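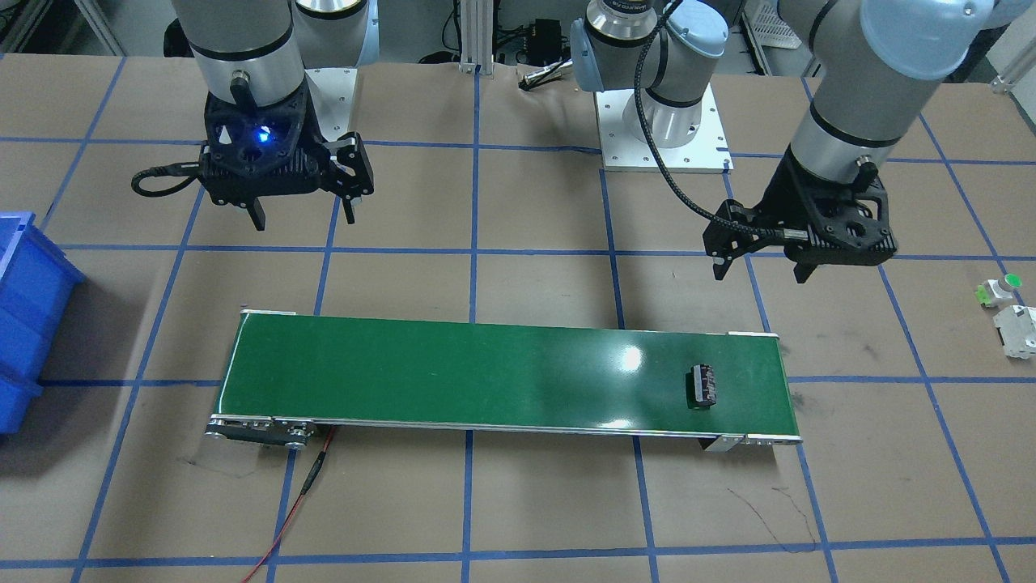 December 2018
Marwa Ezzat

Glaze notes, tenmoku + the white, carrying on from the last book (full, it's on the shelf by the sink with the torn cover). Gorazd asked me to write down what I changed this time so he can repeat it without phoning me. Fair enough.

Where we left it. The tenmoku on Osard stoneware was pinholing, mostly on the insides of the mugs and on the flat of the plates, hardly at all on the outside walls. Zuccaro white on the same clay was fine on top of a thin tenmoku and crawling over a thick one. Same bisque load, same bucket, same two hands dipping. So either the bisque is the problem or the thickness is, or both, and I've been blaming the thickness for a month without testing the bisque at all.

Bisque. Pulled the log for the Finow. Last three bisque loads were run on the fast program. I don't remember choosing that, Gorazd says he didn't either, might have been left on it after the tile job. Fast bisque on a clay this dark means there's stuff still burning out when the glaze has already started to seal over. Would explain the plates, which were stacked foot to rim, with not much air getting at the faces. Doesn't explain why the bowls from the same shelf were clean. Unless the bowls were the old bag of clay. They might have been the old bag of clay. Nothing written on them. From now on bag code goes on the foot in iron wash, every pot, even the ones that are going to be seconds.

Slow bisque done for this batch. Long hold on the way up with the top peep out and the lid propped on a bit of soft brick until the smell stopped. It smelled for a long time. Colour of the bisque is noticeably different, more of a salmon, old ones were browner in the middle where two had been stacked. Broke one old and one new with the hammer to have a look at the section. Old one has a grey heart to it, narrow but it's there. New one is the same colour all the way through. Kept both halves, in the yoghurt tub marked HEARTS.

So that's half an answer already and I haven't mixed anything.

Mixing. Tenmoku test batch, 499 g dry. Was meant to be a round five hundred but the last of the feldspar bag came up short by a gram and I wasn't opening the new bag for a gram. Red iron from the Kota tin, sieved it first, it had gone lumpy. 71 g silica, that's up a bit from the old recipe, trying to stiffen the melt so it doesn't go sheeting off the rims. Whiting the same, kaolin the same. Added the bentonite to the dry stuff and shook it all in the lidded pail before it went near water, because last time I sprinkled it on top of the wet and got frogspawn.

Water: started low and crept up. Sieved twice. Second time through there was still a bit of grit on the mesh, rubbed it with the rubber rib, went through fine. Left overnight with the lid on. In the morning it had settled but not hard, came up with the stick no trouble. Much better than the last bucket, which you could of stood on.

Hydrometer reading is taped inside the lid. Not copying it here as I copied it wrong last time and we both worked off the wrong one for two weeks. The lid is right. If the lid and this book disagree believe the lid.

Dipping. Three counts: a quick one, a normal one, a long one. Tiles all from the same slab, L-shaped, so there's a vertical and a flat on each, with the texture roller across the top third. Half from slow bisque, half from the leftover fast ones. Wiped every one with a damp sponge first, let them dry on the rack over the radiator. I know Gorazd doesn't wipe. We're going to have that argument again, I can feel it. But if you wipe half and don't wipe half then it's another thing changing and I haven't got the tiles.

Notes while dipping:
— quick dip takes an even coat but you can see the roller texture straight through it, raw
— normal dip about the thickness of a loonie's edge, maybe less. Scratch with the pin tool to check
— long dip cracked as it dried on the inside corner of the L, fine hairlines. Rubbed them down with a finger, dry, wore the mask
— drips on the back edge of all the long ones, shaved off with the knife

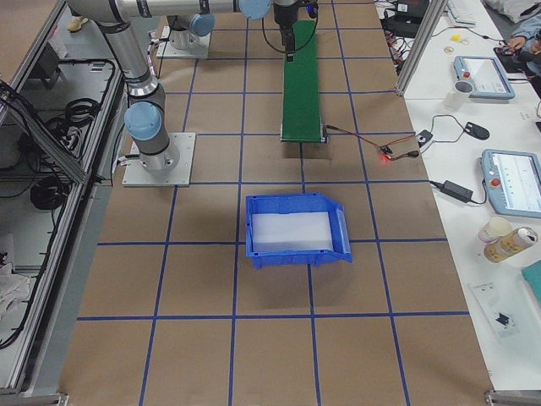

White over top on one side of each, brushed not dipped, two coats, second coat across the first. The Zuccaro white goes on lumpy out of the jar, thinned it with a splash from the kettle once it had cooled. Didn't measure the splash. Sorry G.

One thing I noticed is that the white beads up a bit if the tenmoku under it has been sitting overnight. Put it on within the hour and it grabs. Could be dust, could be the base coat just drying right out so it sucks the water from the brush before the white can level. The crawling pots from last time were all glazed on one day and decorated the next, I'm nearly sure, that was when the truck wouldn't start and I went home early. Worth a proper test by itself. Not this firing.

Loading. Finow, bottom shelf left bare apart from the cookies, then tiles on the middle, mugs at the top. Put cone packs on middle and top. Cone 6 as the target with the guards on either side. Fresh wash on the shelves, two thin coats, the old stuff scraped first, filthy job, outside in the snow with the respirator and a toque on. Scrapings in the bin with the lid, not the garden.

Element on the bottom ring looks tired. Sagging out of its groove on the left at the back. Pinned it. Order a spare anyway, they took forever to come last time and they'll be slower over the holidays.

Schedule was slow to start, medium through the middle, then slowed right down for the last stretch, short hold, and then a controlled drop rather than just letting it crash. The drop is the new part. Idea being that the bubbles that do break through at top temperature get time to heal over before it all goes stiff. Gorazd reckons the drop also brings up more of the rust on the edges, crystals or whatever, and he's not opposed to that and neither am I. Tenmoku that's just black is a bit of a waste of iron.

Firing. Nothing to report, sat beside it with a tea for the end part. Top cone 6 went over nicely, touching. Middle one a bit shy of touching. So the top's hotter than the middle, as usual. Swapping the mugs and tiles next time would be fairer to the tiles.

Results. Opened it when it was still too warm to be opening it. Gloves.

Slow bisque tiles: no pinholes on the quick or the normal. Long dip has 2 on the flat, both in the inside corner where it had cracked and I'd rubbed it down, so I'm putting those down to the rubbing, not to the clay.

Fast bisque tiles: pinholes on the flats of every long dip and most of the normals. Quick ones clean, but thin and brown and ugly so who cares.

That's as clear as anything I've ever got out of this kiln. Bisque it is. Thickness makes it worse, it's just not where it starts.

Colour. Normal dip on slow bisque is the one. Black where it pools, breaking to rust on the roller ridges and down the edge of the L, bit of an oily look in the thick parts if you turn it under the window. The extra silica hasn't killed the break, I was worried it would. Runs: the long ones moved a fair bit, one touched its cookie and had to be ground off. Normal stopped well short of the foot. I'd still leave a finger's width bare at the bottom on anything tall.

White over: good on quick and normal. Over the long it crawled again along the top edge, curled back and left a bare lip of tenmoku. Pretty, in a way, but not sellable on a mug rim. Edges sharp enough to catch a tea towel. On the normal it goes a sort of oatmeal with blue grey in the low spots. Gorazd likes that one better than the plain tenmoku. He would.
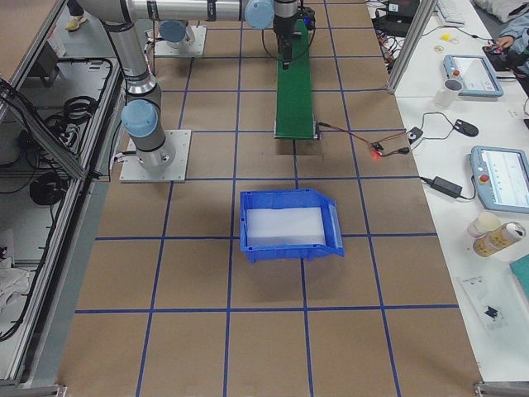
Mugs. All glazed at the normal count, inside poured, outside dipped. Insides clean. One has a chip at the handle join that was there before, I just didn't see it under the glaze. One stuck a little to the shelf where I got careless with the wax, came off with a tap, left a crumb of shelf wash on the foot. Ground it. That can be the workshop mug.

Did the freezer and kettle thing with three of them to see about crazing. Overnight in the freezer, boiling water straight in, ink rubbed over afterwards. Nothing on the tenmoku. The white shows a couple of lines on one of them near the handle where it's thickest. Will do it twice more on the same mug and see if they spread. Lemon slice test is sitting on the windowsill, don't throw it out, it's not lunch.

To do:
— get the Finow off the fast program and tape over the button or write SLOW on it in something that won't rub off
— same test with the white brushed on next day vs. same hour
— bag codes!!
— new bag of feldspar, and check it's the same stuff, the printing on the sack has changed
— ask Zuccaro if the white has been reformulated, jar seems thicker than the last few
— scale up to the full bucket. Multiply it on paper, have the other person check it, then weigh
— spare bottom element
— old pinholed plates: try a refire with a dab of glaze in the worst ones? Gorazd keen. I think they'll bloat, that grey heart isn't going anywhere. He can have six of them to try

Bit from Gorazd, copying off the back of an envelope so it doesn't go missing: "Sponge or no sponge made no differance on the ladle rests. Did both. Shehu." He's signed it as if it was going to court. Ladle rests are on the quick dip though, so I don't accept it yet.

Test tiles are drilled and hung up on the nail board, slow bisque on the left hand nails, fast on the right. The bare patch is for the next-day whites. Bucket is stirred and lidded, new label on, old label binned.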